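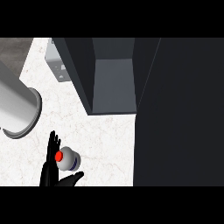 To: members' list
From: Berkay Tatlı, Secretariat
Date: 4 May 2020
Subject: Re: Kelik ceasefire line

Dear members,

The monitoring mission confirms that both parties have withdrawn artillery 6 km from the Kelik line. The Jakab crossing remains closed to military traffic – civilian convoys may apply in writing. A full report will follow in August.

> The Nisport office has received 61 complaints of shelling near
> Purine. Is the withdrawal being observed? Our members there
> ask for a clear statement.

The complaints have been passed to the mission.

Yours faithfully,
Berkay Tatlı

Print this message | E-mail this message

Recent messages
Prisoner lists: second exchange
Mine clearance at Purine
Jakab crossing: permit forms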